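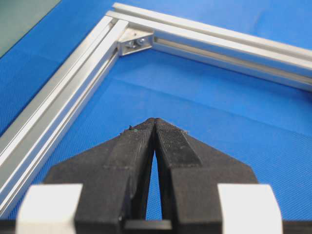 Squaring up an aluminum extrusion frame

Quick version first, long version under it. Cut square, assemble loose, measure diagonals, tighten in stages, measure again. If you skip the second measuring you will be taking it apart later. I did, twice.

This is for the slotted stuff, 20 mm profile, the kind sold by the length. Bigger profile works the same, just heavier and the bolts are bigger.

What you need

Extrusion, cut to length
Corner brackets, one per inside corner at least
T-nuts and button head bolts to match the slot
Hex keys — the long ball-end kind for snugging, a short plain one for final tightening
Tape measure or a steel rule
A small engineer's square
Flat surface. Really flat. Check it
File, rag, masking tape

Check your ends

Shop cuts are usually good. Usually. Hold the square against every end, both ways. If light shows on one side, file it or send it back. My first order was from Andau and the ends were fine, second lot came from a place that clearly used a hand saw and a prayer. One bad end will pull the whole corner over when you tighten and you'll blame the bracket.

Deburr inside the slots too. T-nuts catch on the burrs and then you're swearing at a nut.

Wipe everything down. Cutting dust in the slots makes the nuts sit crooked.

Match your pairs

Opposite sides have to be the same length. Same as each other matters more than same as the drawing. Stand both pieces up on the flat surface and run a finger across the tops. You'll feel a difference you can't see. File the long one.

Mark the pairs with tape, A and A, B and B. Takes a minute. Do it.

Loose assembly

1. Lay the four sides out flat in order.
2. Drop T-nuts in the slots before you close the frame up. If yours are the slide-in type they only go in from the ends, so count ahead for shelves, feet, hinges, whatever you're adding later. Put in a couple spare. The drop-in kind you can add whenever, they cost more.
3. Bracket in each inside corner, bolts in finger tight only. Should wobble.
4. Push each corner closed by hand so there's no gap at the joint.
5. Snug the bolts until they just bite. Then stop.

Measure the diagonals

Outside corner to outside corner, both ways, write them down. Same number both ways and matched sides means it's square. Different, and the frame is leaning toward the long diagonal. Push in on those two corners a bit and measure again.

On my bench frame the target was 1,117 both ways. Got it on the fourth push. Don't hit it with a mallet, you always go too far.

Use the same corner of the profile every time. Hooking the tape on a rounded edge one way and a sharp edge the other will give you a diference that isnt real.

Tighten in stages

Go around crosswise, like wheel nuts. A quarter turn each, then diagonals. Another quarter turn, diagonals again. When they're good and stay good, final tighten with the short key.

Not gorilla tight. The slot lips are soft and once they spread that spot is done. If a bolt goes tight then suddenly easy, stop, you've either stripped it or the T-nut has rolled. Back it out and look at the nut, it needs to be turned all the way across the slot.

Uprights

Same thing again for each side. Square at the base, snug, then check the top opening. If the bottom is square and the top isn't, one of the uprights is leaning — loosen that one only. Loosening all of them puts you back at the start.

Rocking on the table? Check the table before the frame. Move it to another spot and see if the rock moves too.

If it won't come square

Sides not matched. Go back and check the pairs.
Bracket has a lump of casting left on it. File flat.
T-nut half turned.
End cut off square, see top.
Cheap bracket, not 90 degrees. Put the square in it before you use it. I had a bag of 11 and binned over half.

Feet and end caps go on last. Recheck the bolts after a week or so of use, mine always want a tiny bit more.

Panel fitting is a seperate page, will get to it.

Updated 19/12/2018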